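Review: ThinkPad mouse, after a long spell at a shared table

Posted 2024-10-07
Filed under: desk things

I bought this mouse in May to replace one from Barros whose left button had started to double-click by itself. I wanted something small and black with no lights on it. The ThinkPad mouse was on the shelf at the Stornar shop in Clirnley, it was cheaper than a new Barros, and I took it home the same day.

I do most of my work at the big table in the back room. It is a proper wooden table with raised borders at the sides, and it gets used for everything else in the house too, so the mouse has to share the space with hand cream, post, stickers and whatever has been put down on the way past. I mention this as it affects what I think of the mouse.

Shape and size

The shell is a smooth, plain curve with no thumb rest. I have medium hands and use what I think is called a fingertip grip, so a low rounded mouse suits me. My partner has bigger hands and finds it cramped after half an hour. If you like to rest your whole palm on the mouse, try it in the shop first.

The finish is matte. It doesn't pick up shiny patches as fast as the glossy Barros did, but it does show hand cream. A damp cloth takes it off. The name is printed at a slant near the lower edge and mine has not rubbed away.

The wheel

The scroll wheel is the usual ThinkPad red and fairly small. It has soft steps, which I like for reading long pages. I like it less in spreadsheets, where I often go a row too far. My main one has 836 rows and I have gone back to using the page keys for that. Pressing the wheel down takes more force than I would choose, and I sometimes scroll by accident when I mean to click.

Buttons

They are quieter than the old mouse and there is no play in them. The right one felt stiffer than the left for the first couple of weeks and then loosened up. I have had no double-clicking.

What it runs on

It was poor on the bare table. The grain runs in streaks, and when I moved across it the pointer would catch and then jump. I tried a sheet of paper, which worked but slid about. In the end I put it on a mat I already had, made by Irham, and the trouble stopped.

The mat is a rectangle with rounded corners, pale lavender at the back and dark grey at the front, with a cartoon bear on it and a scatter of small marks. I had worried that the change from pale to dark would upset the sensor. It doesn't. The pointer crosses over without a hitch in either direction. The dark half is the sensible half to have nearest you, as that is where the wrist goes and where the dirt shows first.

The one thing against it is that the mat takes up room. On a table this size it is fine as long as the bottles are kept to the far edge. On a narrow desk I would look for a smaller one.

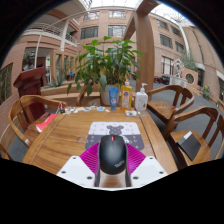
Price and where I got it

I paid 690 at Stornar, and the shop had it 98 cheaper a few weeks later, so it may be worth waiting for an offer. It came in a thin cardboard box that opened without scissors. The Irham mat was a present and I don't know what it cost.

Would I buy it again

Yes, for the shape and the quiet buttons. I would want a lighter press on the wheel, and I would not use it straight on wood. Anyone who works in large spreadsheets all day should probably look at something with a faster wheel. For email, browsing and a bit of photo sorting it does the job, and I have stopped looking at other ones.

Score: 4 out of 5 for the mouse, 4 out of 5 for the mat.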